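The empty-table gospel

Lies Nijs charges $199 to look at your table. Her Brovance workshop, held in a rented room in Dramley, promises that a clear surface will give you back 16 minutes a day. I asked where the number came from. She said it was "what people report."

I went in December with 17 other skeptics, or so I hoped – most of them were taking notes.
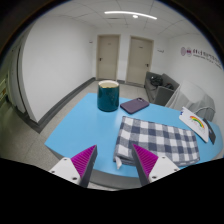
A phone lying face down, a folded gingham cloth, a card with a rainbow on it: I can't see what any of these costs a person in minutes. Nijs would put the lot in a drawer.

Siwan Prothero, who repairs furniture in Evbridge, has no patience for it. "A table is for putting things on," she told me. She has yet to be asked to fix one that was too full.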